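Fuel and oil additives: questions we get asked

Stembridge is a small site about keeping older cars running without wasting money. We buy what we test at the store like everyone else. Most of the letters we get are about bottles that promise a smoother engine, so the answers are collected on one page.

Do fuel system cleaners do anything?
Some do a little. A cleaner with a decent detergent can help an engine that has lived on cheap gas. If you already buy gas with a good detergent package, you're paying twice for the same thing. We have yet to see a bottle fix a rough idle that was caused by a bad coil or a vacuum leak, and that is what most people are hoping for.

The label says "up to 200 miles more per year." Is that a lot?
Do the math before you get excited. It's less than a tankful for most cars, and "up to" includes zero. Plerent prints a claim like this on the front of its bottle and the test conditions nowhere. We asked in August and got a coupon back. 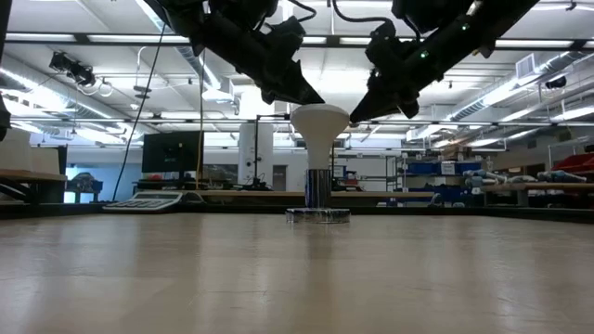

How often should I add a cleaner if I decide to use one?
Once every 4 or 5 tanks is plenty, whatever the subscription page tells you. Check your owner's manual first. A few makers advise against additives altogether.

What about oil additives?
We're harder on these. Motor oil is already a blend of base oil and additives, and the people who mixed it had a budget and a lab. Pouring in a thick syrup changes that balance. It may quiet a worn engine for a while — so would a heavier oil, for less money — and the wear is still there.

Matness says its treatment lasts for 1,000 hours. Can that be right?
It might be, but of what? Hours at idle, hours at highway speed, hours sitting on a test bench? The brochure doesn't say, and you'll have changed the oil several times before you got there. We'd want to see the oil samples.
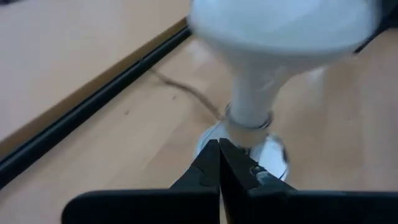

Can I mix two brands of additive in the same tank?
We wouldn't. Each bottle is dosed as if it were the only one in there, and neither company will stand behind the result. Pick one, use the amount on the label and see if you notice a difference you could swear to.

Will an additive help me pass an emissions test?
Possibly, if the car was close to passing anyway. A long highway drive beforehand may do as much. If the check engine light is on, spend the money on reading the code.

Why don't you recommend a brand?
Because we haven't found one that earned it. When a company sends us proper test results, with the method included, we'll read them and say what we think.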